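The Long Way Up Brirnar
A short story
Posted 7 June 2026

My aunt called while I was eating cereal over the sink and said she wanted to go up Brirnar before they turned the lift off for good. I said sure, great, the lift takes twelve minutes, I'll bring a thermos. She said no, she meant walk up. Then she'd ride the lift down, like a lady.

I should tell you my aunt is 81. I should also tell you that she has walked up more hills than I have ever looked at, and that she taught me to ski by standing at the bottom of the bunny slope at Dresudlow and yelling "Turn!" until I either turned or hit the fence. So it wasn't like she was asking me to carry her. She just wanted company, and her usual company had gotten a new hip in December and was being a big baby about it (her words, I like the man).

The lift on Brirnar is a double chair, the old kind with the center pole that whacks your elbow. Everybody in Estonthorpe learned to ride a chair on that thing. It gets you up a little over 1000 vertical feet, no wait, I'm going to get letters, it gets you up 1000 vertical feet on the nose, it's painted on the motor house. The company that owns it now was going to take it down over the summer and put in something with a bubble. People had opinions. There was a petition at the hardware store with a pen on a string, and I signed it twice by accident.

So we met in the lower lot at seven. She was already there, of course, sitting on the tailgate with her boots laced and her poles out, eating a hard-boiled egg. She had on the blue jacket. I have never seen her on a mountain in any other jacket. One pocket has been sewn shut for as long as I can remember and I've always wondered if there's something in it.

"You're late," she said.

"I'm four minutes early."

"I've been here since six," she said, and handed me an egg.

We poured coffee into whatever was rolling around in the back of my car and drank it looking up at the hill. There was still snow in the top bowl and down both sides of the lift line, the gray, crusty kind with pine needles in it. Everything else was mud and little yellow flowers. It was going to be warm. I'd brought too many clothes and she told me so.

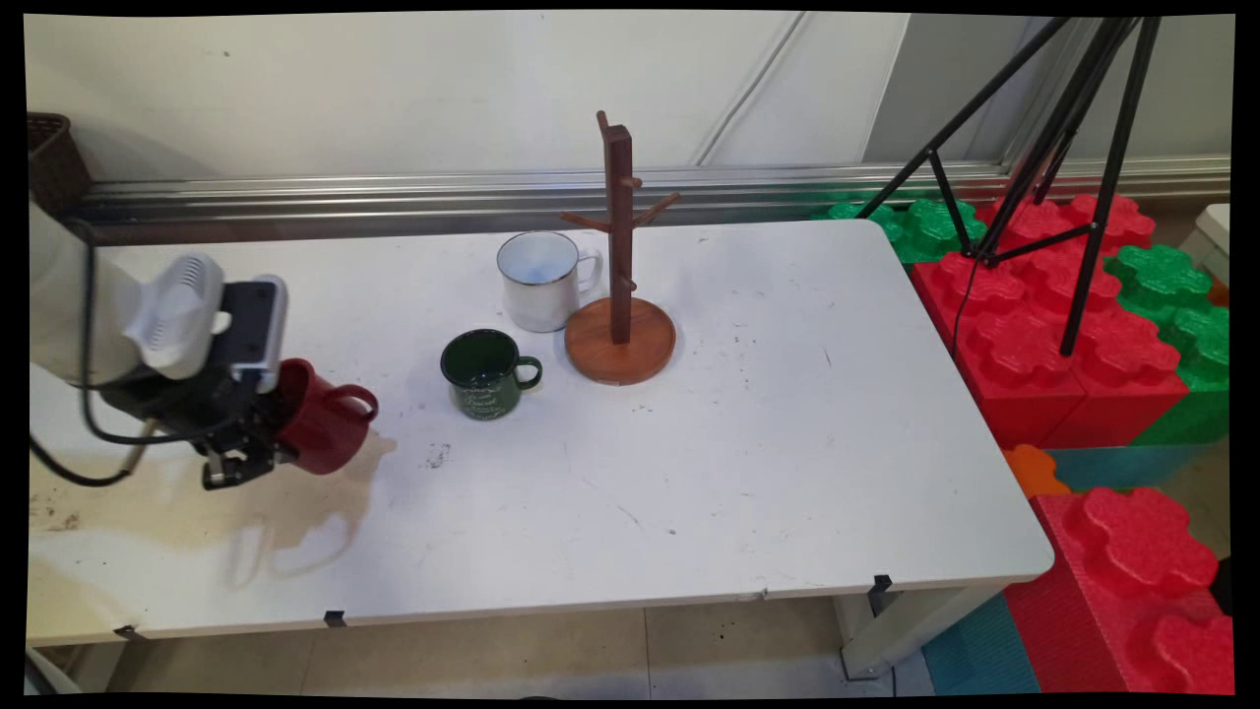 The red mug and the green mug.

The way up starts behind the ticket shack on a service road, and for the first half hour it's as boring as a service road can be. My aunt doesn't talk on the flat. She says talking is for when you need a rest and don't want to admit it. So I listened to her poles going tick, tick, tick on the gravel and thought about work, which I had promised myself I wouldn't do, and about whether I'd left the burner on, which I hadn't.

At the first switchback she stopped and said, "So how's the job?"

I looked at her. She was studying a tree.

"Fine," I said. "They moved my desk."

"Better or worse?"

"By the bathroom."

"Handy," she said, and off she went again.

We did that all the way up the lower half. Switchback, question, tick tick tick. She asked about my car. She asked if I was eating. She asked if I was ever going to call back the dentist I'd gone out with in the winter, and I said I didn't think so, and she said that was a shame, a dentist is useful. Around the middle station (it isn't a station anymore, it's a slab with some bolts sticking out of it) we took off our jackets, or I did, and sat on the slab and ate cheese.

You can see the other side of the valley from there. You can see Dresudlow, where the ski hill went under when I was in high school, and if you know where to look you can pick out the old runs, because the trees growing back on them are a lighter green. She looked at it for a while.

"We used to ski down that side and hitch back," she said. "Your uncle would put me out by the road with both pairs of skis and hide in the ditch. Then when somebody stopped he'd pop up."

"Did that work?"

"It worked until we got the priest."

I'd heard the priest story before, but never at that elevation, and she tells it better outside. I'm not going to put it here. It takes a long time and you need the arms.

After the slab it gets steep. There are two ways to go: the trail, which wanders off into the woods like it has all day, and the lift line, which goes straight up under the chairs. I'm a trail person. My aunt stood there with her chin up, looking at the lift line. It had a strip of old snow down the middle of it, and somebody had kicked steps.

"No," I said.

"They're nice steps."

"They're some guy's steps. Some guy with legs out to here."

"I'll take two for every one of his," she said, and she stepped out onto the snow and did exactly that.

I'd like to say I went behind her to catch her if she fell. I went behind her because she'd already started. I have a thing about steep snow, I always have, I get a kind of hum in my knees. I kept my eyes on the backs of her boots and did what the boots did. Left, left, right, right. The chairs weren't running yet and they hung over us, swinging a little and squeaking. Once a big drip came off one of them and went straight down my neck and I said a word, and my aunt said, without turning around, "I taught you that one too."

I don't know how long it took. My watch says one thing, but my watch also says I was asleep for part of it. There was a place near the top where the steps just ended, like the guy had been picked up by a bird, and she had to kick her own. She kicked three times for each one. I could hear her breathing by then. I said did she want me to go in front and she said no. A few steps later she said, "All right, you go in front," and moved over maybe eight inches, and I had to climb around her with my knees humming like a refrigerator. 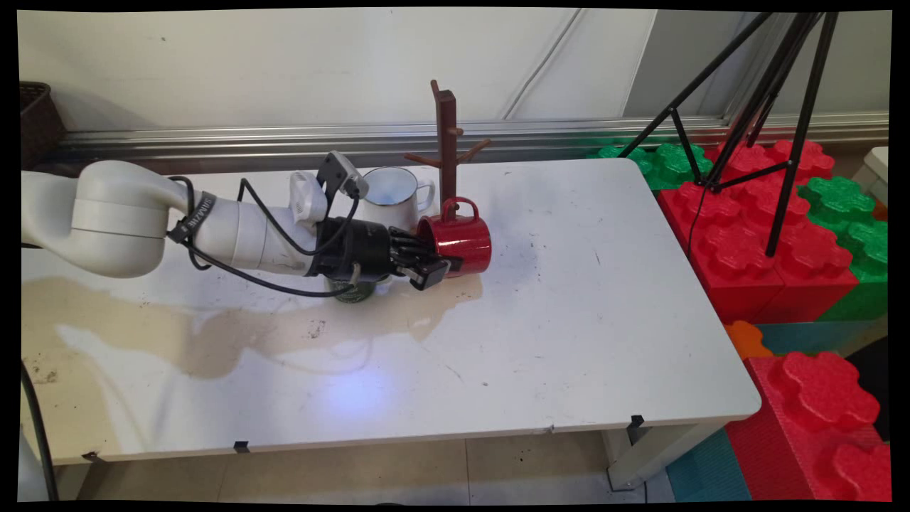 So then I was the one kicking. I'd never kicked steps for anybody before. You'd think it would make you more scared, being in front with nothing to look at but white, but I was so busy making them short enough for her that I forgot about the knees. I made them too short, even. She complained about it. "I'm not a chicken," she said. I made them longer. She complained about that. And then there was dirt in front of me, and a fence post, and the motor house with its big peeling 1000, and a kid in an orange vest eating a burrito on an upside-down bucket.

"Did you guys come up the line?" he said.

"We did," said my aunt.

"You're not supposed to do that."

"Well," she said, "write it down," and she sat on the other bucket.

There used to be a warming hut up there called Shirazi Hut. I have no idea why, and she claims to have known once. They pulled it down years back, but the chimney is still standing, and people put things in the fireplace. Ski pass holders, a kid's mitten, a beer can with a candle in it. My aunt got up off the bucket after a bit and walked over there by herself. I stayed put and asked the kid about his burrito. It had potatoes in it. I watched her lean one pole against the bricks and start working at the sewn-up pocket with her little folding scissors, and then I made myself ask the kid a lot more about the burrito.

When she came back the pocket was hanging open like a tongue. She didn't say anything and I didn't either. I've been back up since, and I could've looked. I ate my sandwich with my back to it.

They started the lift at eleven. The kid slowed it down for her, which she didn't care for, and we sat down together and the center pole whacked my elbow. I'd forgotten how quiet it is going down. You spend your whole life riding a chair with your face to the mountain, and going the other way there's just nothing in front of you, only your boots and then the whole valley. I held on to the pole. She swung her feet.

Halfway down we passed over our own steps. Hers and mine and the long-legged guy's, all going soft in the sun. From up there they didn't look like much. They didn't even look very steep, and I said so.

"It's steep," said my aunt. "Don't let anybody tell you different."

Then she asked if I had any eggs left. I said she was the one who brought the eggs. She said in that case I was buying lunch in Estonthorpe, and that she wanted the place with the pie and not the place with the other pie, and she started in on what was wrong with the other pie – the crust, mainly, but also the woman who made it – and she was still going when the ramp came up under our feet and I had to grab her sleeve so we'd both remember to stand.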